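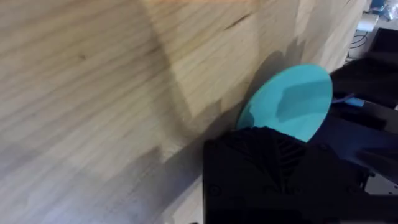
Is the Vallow arm kit worth $2,000 for a small shop?

I want it to pick flat parts off a wooden bench. The Varum sales page says setup takes 2 hours, which I don't believe. Has anyone paid for one?

Posted by benchrat

**zurley_fan**
Love mine!! Go for it.

**oldsolder**
Depends what "pick" means. Ours took nine evenings before it would take a thin disc twice in a row, and the wrist camera got confused every time the arm threw its own shadow on the wood. The Barbier grip pads are $200 extra and the page keeps quiet about that. Ask for a trial with your own parts. If they only offer a video, I'd pass.

**kerf2**
Support went quiet on me in July. The arm is OK, the software isn't. Can't speak for the pads.

Last updated: 2021-09-23

Contact us | © Zurley Help Boards | Back to top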